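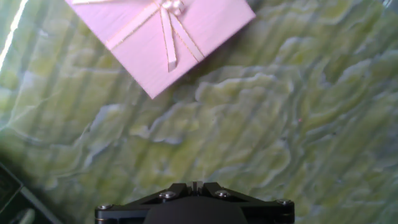 Slide 1. Pale pink gift box, gold-edged ribbon, beads on the bow.

Right, morning everyone. I'm Rekha Joseph, I spent years doing the paperwork side of fraud cases and I now mostly talk to people about how to avoid becoming paperwork. I've got 35 minutes and I talk fast, so wave at me if I lose you.

I want to tell you about Thevar. Some of you will have read bits of it in the local press when the sentence came through. I sat through nearly all of the trial, partly for work and partly (I'll admit it) because I couldn't stay away.

SLIDE 2 – what Thevar was selling

Thevar took deposits on holiday lets. You paid your money, they bought and furnished a flat by the sea, they rented it out and you got a share of the rent every quarter. Lovely brochure. The minimum you could put in was £2000, and I think that figure did a lot of the work. It's enough to feel like a proper investment and small enough that plenty of people didn't ring a solicitor first.

The rent did arrive, to begin with. Same day each quarter, with a chatty covering letter. Anybody who had doubts lost them when the first payment landed, and then they told their sister.

(Pause here. Ask who's ever recommended a savings account to a relative. Usually most of the room.)

SLIDE 3 – where the money came from

So the payments were coming out of newer people's deposits. You all know the name for that, I won't labour it. What interested me more was the second company, Emeo, which was meant to be the independent firm looking after the client account. Emeo had the same director under his wife's maiden name, and it had the same photocopier. I mean that literally! There was a scratch on the glass which left a little grey line down the left of every page, and the line was on Thevar's letters and on Emeo's letters too.

Sobia Ghauri spotted that. She was a junior on the accounts team, and she'd been asked to scan a box of correspondence. She gave evidence on the second day and the defence went at her for most of an afternoon over whether lots of copiers have scratches. She just kept laying the pages on top of each other. Very calm. I'd have cried.

SLIDE 4 – the charges

Keep this short, people glaze over. Fraud by false representation, false accounting, and then the one he really didn't expect, perverting the course of justice. That last one was for the October emails, where he asked a former bookkeeper to "tidy up" the dates on a run of invoices. She forwarded them straight to the police.

I get asked a lot why the third charge mattered when the first was so big. Well, the fraud counts needed the jury to follow money through several accounts, and that's hard going after lunch. The emails they could read for themselves in a couple of minutes. If you're advising anyone who's under investigation, please, please tell them to leave their inbox alone.

SLIDE 5 – what the investors said

Read the Hernán Zapata bit out loud, don't paraphrase. He's given permission.

"I did check them. I looked them up, they had an office, I went to the office, a man gave me coffee. What else was I supposed to check?"

I think that's a very fair question and I've never had a snappy reply to it. He'd done more than I would have. What he could have done, and what I'd ask you to pass on to your own clients, is look up who owned the flat. The land register would have shown that his flat belonged to someone else entirely, a retired couple who had never heard of Thevar.

(If there's time: the story about Gil-soo Joo turning up at "his" flat with a suitcase. If not, skip to 6.)

SLIDE 6 – getting it back

Not cheerful, this one. The confiscation hearing is a separate thing from the sentence and it takes ages. Two of the bank accounts were already empty, and the boat was on finance. Thenmozhi Nambiar is handling the claims and is very happy to take calls, but do warn people that the form is long and she'll want the original letters, so they mustn't write on them.

Also mention the recovery callers. People who lost money with Thevar are now being rung by an outfit calling itself Osis, offering to get it all back for a fee up front. Don't pay, don't argue, put the phone down and report it.

SLIDE 7 – questions

Somebody will ask if the wife knew. I can't say, she wasn't charged, move on politely. Somebody will ask about the length of the sentence – the judge's remarks are in the handout, last page.

Handouts are by the door. Tea's at the back, and I'm staying until the end if you'd rather ask me quietly.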